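**Braletti presenta Kurden 2, su programa de planificación de movimientos para el desmontaje de equipos informáticos**

*Para publicación inmediata. Agosto.*

La empresa Braletti anuncia la segunda versión de Kurden, un programa que calcula y corrige los movimientos de un brazo robótico cuando este trabaja dentro de espacios estrechos. La nueva versión está dirigida a los talleres que recuperan piezas de ordenadores usados y que hasta hoy deben programar cada modelo de carcasa por separado.

Kurden 2 une en un mismo módulo la percepción y el control. El programa recibe las imágenes de la cámara de muñeca, busca los puntos donde la pinza puede hacer presión y propone una trayectoria de entrada y otra de salida. Si la fuerza medida no corresponde con la esperada, el movimiento se detiene y se calcula de nuevo. El operador puede ver la propuesta en la pantalla antes de aceptarla.

«En la primera versión, el planificador conocía bien el exterior de la carcasa, pero muy poco el interior», explica Iolanda Teixeira, directora técnica de Braletti. «Hemos trabajado mucho en este punto. Ahora el modelo se actualiza mientras la pinza avanza, y eso nos permite acercarnos a las pestañas de plástico con menos velocidad y con más información.»

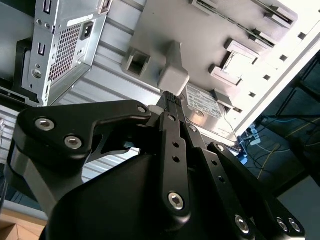

**¿Es necesario tener el plano de cada carcasa para usar Kurden 2?**

Basta con un recorrido inicial de la cámara, del cual el programa obtiene un modelo aproximado. Si el taller dispone del plano del fabricante, puede cargarlo también y el recorrido será más corto.

El desarrollo se hizo en colaboración con el taller Caldeira, donde el programa fue probado con 29 modelos de carcasa. En 27 de ellos no fue preciso modificar los parámetros de fábrica. Los dos restantes necesitaron un ajuste manual del límite de fuerza, y este ajuste se incluye ya en la biblioteca que acompaña al producto.

Wian Makhubela, responsable de producción de Caldeira, valora sobre todo el registro de los movimientos: «Cuando una pestaña se rompe, podemos abrir el registro y mirar en qué momento subió la fuerza. Antes discutíamos mucho sobre esto».

Kurden 2 estará disponible a partir de octubre, con licencia anual por puesto de trabajo. Los clientes de la versión anterior recibirán la actualización sin coste. La documentación se ofrece en español y en portugués.

**Contacto para la prensa:** Amra Perić, departamento de comunicación de Braletti.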